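Rules for Safe Robot Handling of Processors in a Repair Cell
Student project report, Bratena workshop course
5 Apr 2019
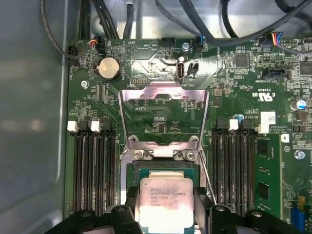 1. Why we needed rules

Our group had the task to write good practice rules for a robot arm which takes out and puts in processors on used motherboards. The arm was already working when we joined the project. There was only a short note from Rellar, the group before us, and this note spoke mostly about speed. It said very little about when the robot must stop and who may start it again.

We read the general safety rules of our school laboratory and compared them with the daily work at the cell. Many of them were made for big machines, for example the rule about fences. For us the larger danger is for the parts. The contacts in a processor socket bend easily, and a processor held at a wrong angle can damage them.

2. How we worked

In August we collected the log files of 137 handling cycles and read all of them. For each stop we wrote down the cause and if a person had to help. Then we wrote a first version with 10 rules. After a discussion with the other groups we kept 6, as four of them repeated the same idea in other words.

3. The rules

Rule 1. The power cable of the computer is disconnected and the chassis is grounded before the arm is switched on.

Rule 2. The operator checks that the load plate is fully open. The gripper must not come near the socket before this check is written in the log.

Rule 3. The gripper holds the processor only by two opposite sides. It never touches the contacts under it.

Rule 4. Cables are kept away from the path of the arm. If a cable can fall back, it is fixed with a soft strap.

Rule 5. If the force limit is reached, the arm stops and stays in its place. It does not try again by itself. The limit is 800 in the units of our controller, and only the teacher may change it.

Rule 6. After every stop, one person looks at the socket with a lamp before the next start. The same person signs the log.

4. Discussion

Rule 5 was the most difficult to agree on. The Wosanetti group wanted one automatic second try, to save time. We did not accept this, for the reason that a second push on a bent contact makes the damage worse. Rule 2 takes more time than we planned, and some students found it boring. We think a sensor could do this check later, but we have not tested one.

The rules are written for one type of socket. For the older boards in the Fernandes storage room, Rules 2 and 3 must be written again.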